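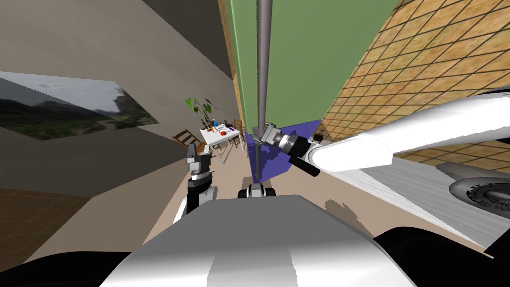
Carnet d'atelier > Téléopération > Simulation

Août, par Akinyi Makori

Reprise du projet Memero ce matin, avec un café trop long et les manettes enfin rechargées (merci Edvin, je sais que c'est toi). On est toujours dans l'appartement simulé, celui avec la cuisine carrelée et la petite table à manger au fond, et toujours sur la même idée : je conduis le robot à la main, casque sur la tête, et on enregistre tout pour que la politique apprenne derrière.

Premier constat, je m'étais mal habituée au nouveau mapping des manettes. Avant, le poignet suivait ma main un pour un. Maintenant Edvin a mis un facteur d'échelle, et du coup quand je tourne le poignet d'un quart de tour, la pince en fait un peu moins et moi je compense avec l'épaule, ce qui donne des coudes complètement tordus. J'ai refait 7 prises rien que pour retrouver un geste à peu près propre ! Les premières sont à jeter, je les ai laissées dans le dossier « brouillon » mais personne ne doit s'entraîner là-dessus, s'il vous plaît.

Deuxième chose, la caméra de tête. Quand je penche la tête pour mieux voir (et je la penche beaucoup, on me l'a assez répété), tout l'appartement part en diagonale et je perds la verticale. Au bout d'un moment on s'y fait, mais mes trajectoires d'approche dérivent vers la droite, ça se voit très bien sur les courbes. J'ai essayé de bloquer le roulis dans le fichier de config : c'est plus confortable pour l'estomac, mais je me suis cognée au plan de travail deux fois de suite, parce que je ne voyais plus sous le bras droit. À rediscuter. Pour l'instant je remets le roulis libre et je fais des pauses.

Côté latence, rien à dire ce matin. Après le déjeuner par contre c'était pénible, un retard que je sentais vraiment dans la main — on lance la fermeture, on attend, on doute, on relâche, et là bien sûr la pince se ferme. J'ai coupé le rendu haute qualité et c'est revenu à quelque chose de jouable. Joaquín pense que c'est la machine de Skundia qui tournait en même temps sur le serveur. Possible. Je n'ai pas vérifié.

Ce que je voulais surtout tester, c'est la démonstration près des feuillages. Dans les prises dégagées, la politique s'en sort pas mal, mais dès qu'il y a une plante dans le coin elle hésite, elle recule, elle repart. Normal : sur les 3000 démonstrations du lot Pereyra, il y en a très peu où l'opérateur s'approche d'une plante, on l'évitait tous par réflexe. Donc j'ai passé une bonne partie de l'après-midi à faire exprès d'y aller, pince ouverte, lentement, en gardant un œil sur la vue du poignet plutôt que sur celle de la tête.

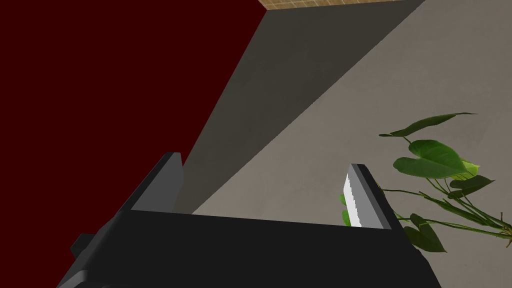 Dardo trouve que je vais beaucoup trop lentement dans ces passages et que le modèle va apprendre à hésiter, puisque c'est ce que je lui montre. Il préférerait des approches à vitesse normale, quitte à en rater une partie et à les étiqueter comme ratées. Bon, il n'a pas tort. Ma prise 913 est l'exemple parfait : le geste est joli mais il y a des moments morts partout, on dirait que je cherche mes clés.

Du coup, compromis : je garde les lentes pour la partie « correction », et je refais une série plus rapide avec le même point de départ. Objectif 300 prises avant de relancer un entraînement, en se partageant le travail avec Ermanno, qui a la main bien plus sûre que moi à gauche (moi, ma main gauche, elle tient le café).

Pense-bête pour la suite :
remettre le facteur d'échelle à un sur la rotation, le garder sur la translation
demander à Edvin si on peut afficher la vue du poignet en plus grand dans le casque
renommer les dossiers, « test_final_bis » ça ne va plus du tout
vérifier que l'export Gorkus garde bien l'ouverture de pince à chaque pas de temps, j'ai un gros doute sur les dernières prises

Ah, et pour ceux qui reprennent le poste derrière moi : recalibrez les manettes debout, les bras le long du corps. Assis, le zéro se décale et on passe la session à tirer vers le bas sans comprendre pourquoi. J'ai perdu une bonne partie de la matinée comme ça.

18 h, j'arrête, j'ai le poignet en compote. Les fichiers sont en cours de copie, ne pas éteindre la machine !

Retour en haut | Contact | © Atelier Memero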